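Breakfast is the test I would give any machine that claims it can work in a home. Toast, beans, something warmed on a burner. A child of 10 can manage most of it. I have yet to see a robot I would leave alone with it before 7 in the morning.

I say this as someone who wants the things to work. My neighbor, Rosario Colombo, has arthritis in both hands and would pay good money for help in her kitchen. She doesn't need a butler. She needs something that can push down a toaster lever and spoon out beans without dropping half of them on the floor.

The research is at least pointed at the right jobs now. A lot of it starts with a person holding the gripper and doing the chore by hand, so that the software has something to copy. I think that is a sensible way to go about it — people already know how hard to squeeze.

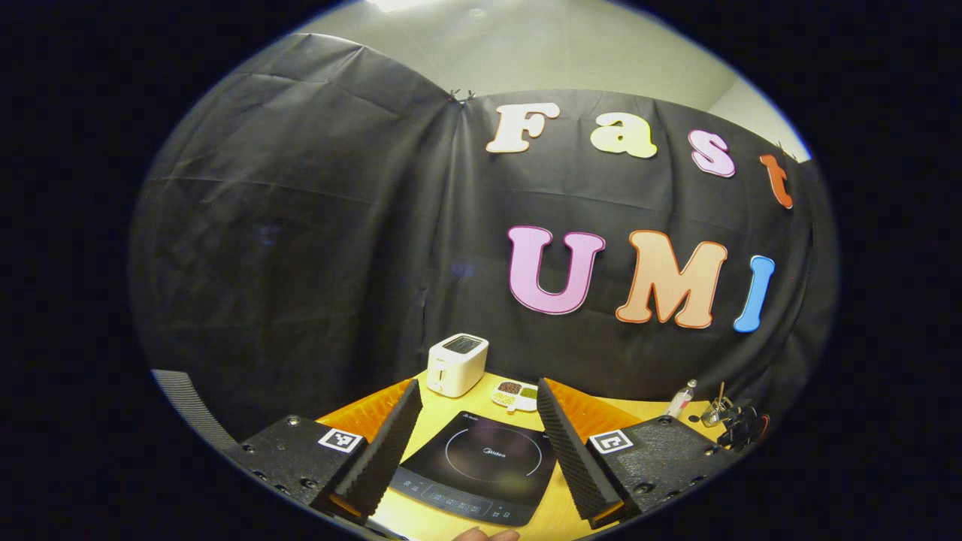
A hand-held gripper over an induction cooktop, with a toaster and a divided dish of beans behind it.

What worries me is the distance between a table like this and Rosario's counter. Hers has mail on it. The bread bag is twisted shut, the good spoon is in the sink, and the burner knob sticks. A machine could learn a task from 300 tries in one room and still be lost in hers.

Anatole Charpentier, who ran the packing line at Dasar for years, told me shops have the same trouble. The arms there did fine on boxes of one size. When the boxes changed in October, two people were put back on the line, and they stayed.

So my answer is no, machines can't do the chores yet. They can do pieces of them, in places set up for the purpose. Companies selling more than that should be made to show it in an ordinary kitchen, with the dishes from last night still out. I would lend them mine.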